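The Second Sleep

By Periklis Stefanou

My grandmother went to bed at nine, woke at one, and was not at all worried by this. She drank water, she walked to the window, sometimes she prepared the beans for the next day. At half past two she lay down again and slept until the goats asked for her. When I was a child I thought that all old women did so, and that it was a kind of work.

I remembered her last October, when I myself began to wake in the middle of the night. I was living then in Dretine, on a street with one bakery, and the first thing I did was what everybody does: I looked at the clock and I made the calculation. If I fall asleep now, I have four hours. If I fall asleep in thirty minutes, I have three and a half. This arithmetic has never put any person to sleep.

The bakery, Yazıcı, starts its ovens at three. After a week of bad nights I put on my coat and went down. The door was open because of the heat, and the man inside gave me a chair without asking why I came. He has baked at night for 32 years. He sleeps in two parts, from four in the afternoon until eight, and again after the morning sale, for as long as the street allows it. His wife keeps the same hours. They eat their main meal together at nine in the evening, with the radio on, and he told me it is the best hour of his day.

Some historians believe that sleep in two parts was once common in many places. They find a "first sleep" mentioned in old letters and court papers, always in passing, as we would mention lunch. Others are more careful and say that people slept in many ways, depending on the season and on the work they had. I am not able to judge between them. But I noticed that only to read about it made me calmer, and I slept better for several nights. 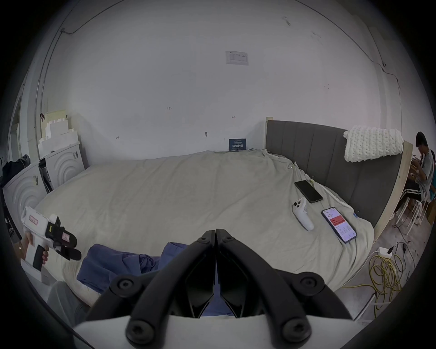
Ruwan Pramanik does not like this kind of story. He told me that people who sleep badly are too often given a romantic past when what they need is a quiet room and a regular hour for getting up. He had two years of broken nights after he moved to Toravis, and there was nothing old or beautiful in them, he said; he was tired, he forgot names, and he once put his salary papers in the refrigerator. What helped him was very boring. He got up at six every day, also on holidays, and he stopped drinking coffee after lunch.

I think he is right to complain, and I have written his objection on the first page of my notebook. To wake in the night and feel fine is one thing. To wake and suffer is another, and a person who suffers for many weeks should speak with a doctor and not with a journalist.

Still, I wanted to know how others pass these hours. I put a small notice in the Stunditz, the neighborhood paper, and I received 343 letters. Many were short. One woman irons. A retired bus driver follows his old route in his head, stop by stop, and he is annoyed when he falls asleep before the terminal. A student of music reads scores under a small lamp and hears them, she wrote, much better than in the day. One letter was 16 pages long and spoke mostly about a neighbor's dog.

A lot of the writers mentioned the same rule, in different words: do not look at the clock. Several have turned it to the wall. I gave mine to my sister, and now I know the time only by the street. If it is completely silent, it is early. If there is the smell of bread, it is after three, and I may decide if I want to sleep again or go down.

Usually I sleep again. When I go down, the chair is by the flour sacks, in its usual place, and I am given the end of a loaf that came out crooked. We speak little. He has to watch the oven, and I have to be back in bed before the first tram.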